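Zuritz Tabletop Conveyor
Sold and serviced by Wornura

A short belt conveyor for benches and packing tables. It sits flat on the tabletop and carries light goods, such as shoes, bottles and small boxes, to the person or station doing the packing.

What you get
Green belt with a fine woven texture
Aluminum side rails, silver finish
Gray end caps
Side brackets, which can be moved along the rail
Power supply and cable

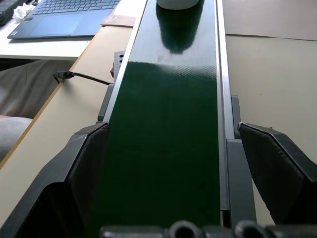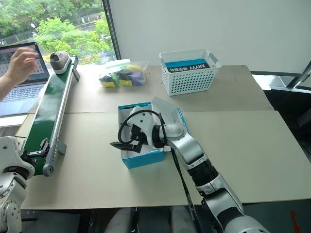
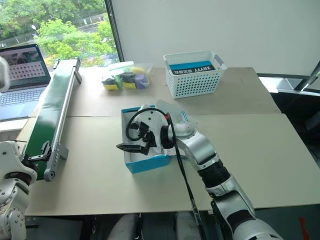
The belt wipes clean with a damp cloth. Do not use solvents. For dusty goods we suggest cleaning once per shift and checking the tension every 6 weeks or so. If the belt drifts to one side, loosen the two screws on the end cap, turn the adjuster a little, and run the belt for a minute before tightening again.

Brackets hold a sensor or a guide strip. Sensors are ordered separately. Tell us what you plan to run on the belt, because clear film and shiny packaging need a different type.

Leave enough free table at the end of the belt for an open box. A shoebox with a hinged lid needs extra room behind it.

Spare parts
Belts and end caps are kept in stock at our Salem warehouse. Rails are cut to order and take two weeks.

Warranty
Two years on the motor. Belts are wear parts and are not covered.

Questions about sizes or custom lengths go to Juwita Tambunan in sales. For repairs, ask for Driss Lamrani and have the serial number ready. The label is on the underside, near the cable.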